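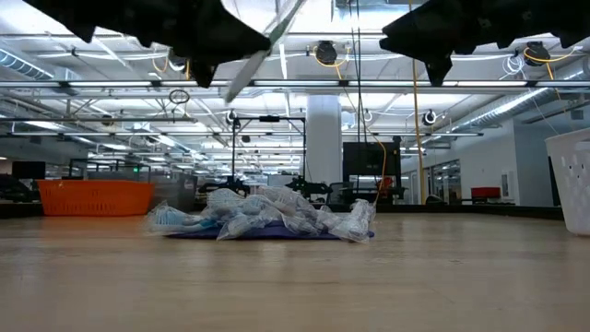 5.2 Failure analysis

I'll be frank about the fault that ate most of our July. Both arms on the Nepia bench run our Risix grasp planner, and we'd tuned it on cardboard boxes, which was far too kind to it. Thin plastic wrappers are another matter. They shine under the ceiling lights, they cling to each other, and the depth readings jump about wherever there's a crease.

In the worst run we logged 46 picks and 16 of them failed. Most were simple slips. What bothered me more were the 3 double grabs, when each arm claimed the same wrapper and both started pulling. The force limit should have stopped them straight away – it did once. The other times the arms kept tugging until one of us hit the stop button (Figure 2 shows the two arms at the bench). 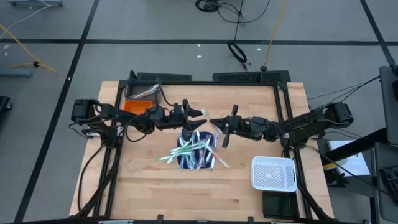 4 min read

Figure 2. The two arms reaching in over a pile of wrapped items, with one slender item lying diagonally between the grippers.

When I went through the logs I found that the lock on a chosen item expired too early. If the left arm dithered over a grasp, the item went back on the list and the right arm happily took it. We now hold the lock until the gripper reports open, and Nillia, our safety monitor, halts both arms if the fingertips come too close together. Wimley, the older planner, never had this problem, as it only moved one arm at a time – slow, but I did miss it that month.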